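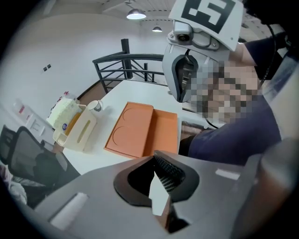 Why does one house in a street fur up its kettle in a week while the house next door takes a month?

Mostly because of how hot the water gets and how much of it is heated, and only partly because of the water itself. Two neighbours on the same main receive the same dissolved calcium. What they do with it differs.

Hard water carries calcium and bicarbonate in solution. Heating drives off carbon dioxide, the balance shifts, and calcium carbonate comes out as a solid. It settles first on the hottest surface available, usually the element or the heat exchanger. Deposition is slow at the temperature of a warm bath and speeds up sharply above 60°C. A kettle, which goes all the way to boiling several times a day, is therefore a poor guide to the state of the hot water cylinder upstairs.

Clornby sits on chalk and has always had hard water. The supply from the Maddocks borehole was measured last winter at 300 milligrams per litre, expressed as calcium carbonate. The eastern side of the town takes a blend from two sources and comes in at 226. Both figures count as hard under the usual bands, and a resident moving from one side to the other would probably not notice the change at the tap. The boiler would, given a few years.

Ernő Kovács has been descaling heat exchangers in the town since the estates east of the railway were built. He keeps the plates he replaces, tagged by street, on shelving at the back of his unit. The thickest deposits come from combination boilers set to deliver at 65°C, with the householder mixing in cold at the tap. "They pay to heat it, then they pay to cool it," he says. "Set a combi to 50 and half my work goes away."

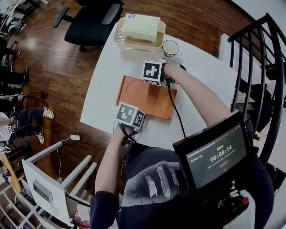
The advice does not carry over to stored water. A cylinder has to be kept at 60°C or above to control legionella, and turning it down to save the immersion heater swaps a maintenance problem for a health one. Scale in a cylinder has to be managed some other way, either by treating the water before it gets there or by accepting that the element is a consumable. Elements with a low watt density run cooler at the surface and last noticeably longer. They cost a little more and are seldom fitted unless asked for.

Treatment falls into a few groups. Ion exchange softeners swap calcium for sodium and do remove hardness, in a way that can be measured with a test strip. They need salt, a drain and a separate unsoftened tap in the kitchen. Polyphosphate dosing leaves the calcium where it is but interferes with crystal growth. It works reasonably well in flow-through boilers and loses effect when the water is held hot for long periods – cylinders again.

Physical conditioners are harder to judge. The Kerine unit, a clamp-on coil popular locally, gives no change on a hardness test and is not claimed to. The Stimeo cartridge uses a template medium, on which small crystals form and are then carried along in the flow. Results for both types depend on flow rate, pipe material and the distance to the heater, and a trial in one house says little about the next. Anyone buying one should weigh the element before fitting and again after a year.

Sign up to our newsletter for one email a week. You can unsubscribe at any time. Manage preferences | No thanks

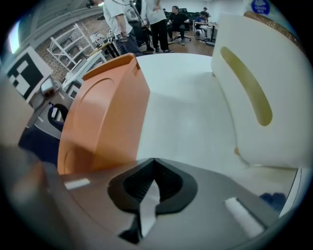

HOME & UTILITIES

Removal is simpler than prevention. Citric acid dissolves carbonate scale at a workable rate when cold. For a kettle, 5 per cent by weight in water is sufficient, left for half an hour and rinsed twice. Do not boil it. Hot citric acid can form calcium citrate, a pale deposit that is harder to shift than the scale it replaced.

Shower heads can be soaked in the same solution, though plated finishes should come out sooner. Vinegar is weaker and smells, but it will do the job overnight. Neither should be used on marble or limestone, both of which are the same compound as the scale – the acid makes no distinction.

Plate heat exchangers are best left to someone with a circulating pump. Kovács allows 4 hours for a badly blocked one and replaces any plate pack that has not recovered its flow by then.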